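工单主题:净水滤芯包装拆封与旧纸箱整理(Drillberg 仓储支持组)
状态:处理中
优先级:一般
登记日期:2021年12月15日

**问题描述**

各位同事好,先谢谢大家耐心看我这张有点啰嗦的工单。事情是这样的:11月我们从 Vurnitz 那边收了一批韩文包装的净水配件,当时忙着盘点,箱子就先码着没动。这周要把内盒和外箱分开,纸板压平送回收,结果做到一半卡住了,主要是三件事:

- 内层纸板外面的透明塑料膜撕不干净,压平以后回收站不收;
- 外箱的瓦楞纸一扯就起毛,碎屑掉得到处都是;
- 韩文说明没有人能完整读下来,不敢随便把印了图的那几块扔掉。

我自己先试了一下,把能想到的都记在下面,省得后面接手的同事再绕一遍。

**处理记录一**

先说塑料膜。带图示的那种纸板,膜盖在上半截,皱巴巴的,反光还挺厉害,得侧着光才看得清底下浅蓝色的线条。图上有个像水龙头的小图标,旁边那格是个装着水似的小容器,中间用细线连着。我猜是接水管的示意,不过只是猜,请懂韩文的同事帮忙确认一下,拜托了! 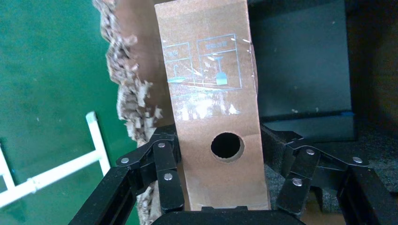
膜的问题后来找到一个还算顺手的办法:从没有印刷的那一头起边,贴着纸面慢慢往回卷,别往上提。往上提的话膜会断成一条一条的,还得拿指甲去抠,我抠了大半个下午,手都酸了。实在起不了边的,用 McIver 那把圆头刮刀轻轻推一下也行,用完请放回抽屉,上次找了好久。

**处理记录二**

外箱起毛这件事,我觉得怪不到纸板头上,多半是我们拆得太急。瓦楞纸分好几层,徒手横着撕,边上就会散开,卷成一绺一绺的。我换成沿折线裁,碎屑明显少了。已经撕坏的就不要再修边了,越修越碎,直接压平放到最底下,上面用好的纸板盖住,捆的时候也不容易掉渣。

另外提醒一句,拆箱请在绿色台面上做,地上太容易漏掉小件。80 号货位清出来的空间先留着,等这批捆完再统一摆。
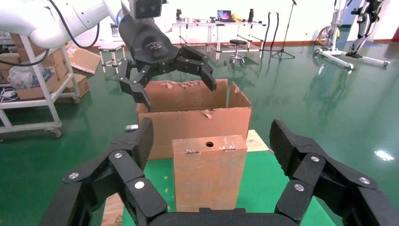
关于捆扎之前的检查,我想多说两句,因为 Cindemow 回收站上次退回来 2 捆,理由都是残留胶带。他们查得很细,哪怕指甲盖大的一块也要挑出来。最容易漏的是纸包方块顶上那道前沿,圆孔左右两边各有一小条透明胶带,边缘是撕断的,颜色又浅,贴在橙棕色的纸上不凑近真看不见。用手指顺着前沿摸一遍比用眼睛找快得多,摸到滑的地方就停下来揭。纸箱的上沿也顺手看看,常有碎纸片挂在上面,先抖掉再压。

**目前进度**

- 塑料膜:办法有了,照记录一做即可。
- 外箱起毛:改成裁开以后好多了,继续观察。
- 残留胶带:已加进捆扎前的检查步骤。
- 韩文图示:仍未确认,带图的纸板请先单独放一摞,不要送走。

**还想请教大家**

第一,推车上还有摞着的纸箱和一个透明塑料袋,袋子要不要跟撕下来的膜放在一起回收?我倾向于放一起,可是 Cindemow 的说明里写得含含糊糊的,打电话过去也没问出个准话。

第二,整批登记的总数是 1,020 件,按现在的速度,再有 4 个工作日应该够了。如果哪位下午有空,过来搭把手裁裁纸板,我会非常感激,茶水点心管够。

第三,裁下来的平整纸板有些尺寸挺好,拿来做货架隔板很合适。想留的同事请在工单下面回个话,写清楚要多大的,我裁的时候就顺便挑出来。

韩文那部分有了答复我再更新,工单先不关。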